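Winter wedding open day at Lunddale

We drove out to Lunddale on Friday, December 14, 2018 for the venue's winter open day. We have shot two weddings there before, both in summer, and wanted to see the place with the light going at half past three. A good share of our bookings for next year fall between November and February, so it seemed worth losing a day of editing.

The gates opened at eleven. Parking is now in the lower field, on the new gravel, and there is a path up to the house with handrails on the steep part. Couples with older relatives should still ask for the top yard, which has room for 9 cars and has to be booked with the office.

The tour started in the long barn. It seats 90 for a ceremony, or 242 people if the side doors are opened and the marquee is joined on, though the marquee only goes up from April to September. The heaters have been moved from the walls to the roof beams since our last visit. They glow orange. Anyone standing right under one will come out with a warm patch on the top of their hair, so we would want the couple a step or two nearer the window. We took some test shots of each other from the back row and from the side aisle. The side aisle was better. From the back, the chandelier sits straight over the place where the couple stand.

After that we saw the two dressing rooms. The larger one faces north and has a plain cream wall, which is what we look for. The smaller one has been papered in dark green and has a single lamp. It will look good for portraits but it is a hard room to do make-up in, and we passed that on to the coordinator. She said a lit mirror was on order.

Lunch was soup and bread in the dining room, laid out as for a wedding breakfast. Brerka had done the flowers: white hellebores, ivy and a lot of eucalyptus, kept low enough to see across the table. They told us winter stems need ordering four weeks ahead, and that couples often leave it to two. Vitale brought cakes to taste. The almond one was the best. The lemon was a bit dry by the afternoon.

The suppliers were in the old stables, which are cold, so bring a coat if you go to the next one. There were stands for stationery, suit hire, a string quartet and two bands. Flernuteck had the stand by the door and were showing their photo booth. It prints in under a minute and takes up less floor than the one we usually work beside. We asked if the flash could be turned down during the first dance and they said it could be switched off from a phone.

We finished outside. Sunset was just before four and the sky was flat grey, so no colour at all, but the avenue of limes still worked well as a background. From leaving the barn to losing usable light we had 25 minutes. For a December wedding we would ask for a ceremony no later than one o'clock, with the family groups done straight after, and the drinks left until those are finished. The fallback for rain is the porch, which fits a group of twelve at a squeeze.

Lunddale has 3 Saturdays left for next winter. The next open day is in March, and the office will send the price list by post or email. We will be adding our test shots to the venue page in the new year.
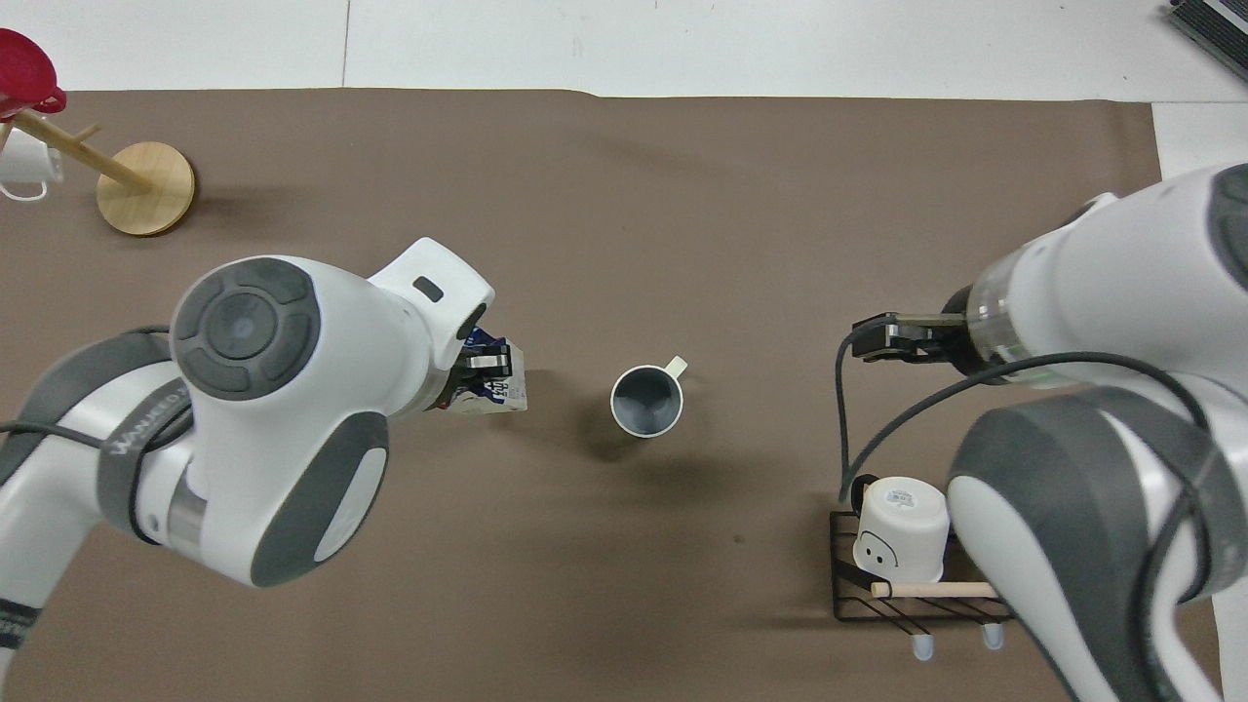
Mugs and a small milk carton on the brown mat.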